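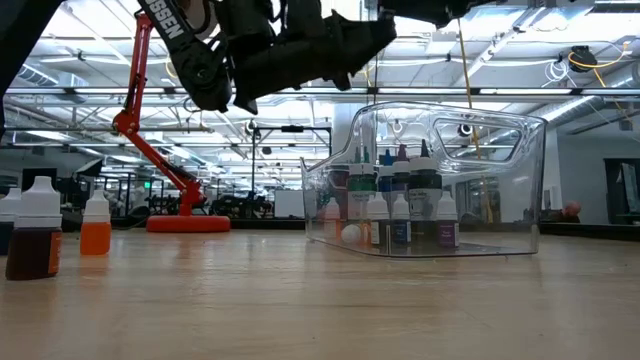 Teleoperation notes, week 3: collecting your own demos
Updated 31 January 2023

Okay, last week was all kinesthetic teaching, where you grab the arm and push it through the motion yourself. Good for wiping and opening drawers, pretty miserable for picking up little bottles, as most of you found out on the Grererora exercise (your hand ends up in front of the camera half the time!). So this week we drive the arm by remote.

The task is bottles and a clear bin. I like it for teaching because the bin is see-through and depth sensors hate that, and because tall bottles next to short ones make you think about where the fingers come down. Come in from above, get the fingers lined up while you're still high, then go straight down. If you're fixing your angle two inches over the caps you started too low.

A demo starts when you press record and ends when the gripper is open and clear. Please don't sit there for five seconds deciding what to grab, the policy will happily learn to sit there too. Pick your bottle first, then record.

The Pinham set from September has 659 demos and I threw out 128 of them, mostly for long pauses. I'd keep a fumble if you recovered from it, those are gold. Toss it if you had to reach in with your hand.

For the assignment, each pair hands in 47 clean demos in the Shenoy format, plus a page on what you changed between your first tries and your last. Swap drivers halfway. Keep the speed scale where I left it until you've done a few, then play with it all you want!

Reading for next time is the Gomuvmont handout, up to page 61.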